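Tabletop

A tabletop is the flat upper part of a table, the surface on which things are set down, eaten from or worked on. It may be fixed to its base or made to lift off. In the furniture trade it is often sold apart from the legs.

Construction

Solid wood tops are made of boards glued edge to edge. Wood widens and narrows across the grain with the seasons, so the top is fastened to the frame with slotted brackets or wooden buttons that let it move. A top screwed down tightly may split in a dry winter. Veneered tops move less and can be made thinner. Stone and glass tops hardly move at all but are heavy, and often rest on the base by weight alone.

Color and finish

Dark tops became common in offices and workshops once stains and factory-made surfaces grew cheap. They hide ink and scorch marks but show dust and pale scratches. Oil finishes are easy to repair in spots - varnish lasts longer but usually has to be stripped before it is renewed.

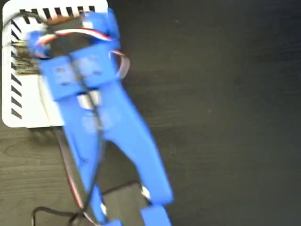 Potgieter, in a trade handbook of 584 pages, disagrees with the usual advice on dark finishes, arguing that a matte dark surface is easier to live with than a glossy pale one and needs waxing only every 12 months. Later handbooks have mostly kept to the older view.

Sizes

Height is set by the base, but the top decides how many can sit. Makers commonly allow 62 centimeters of edge per diner. The Zumden works sold a narrow top 676 millimeters deep, meant for small kitchens, and the Nodmont pattern added a hinged leaf at one end. Both were later copied by Flonar, which replaced the brass hinges with steel.

See also: Countertop, Drop-leaf table, Trestle table, Workbench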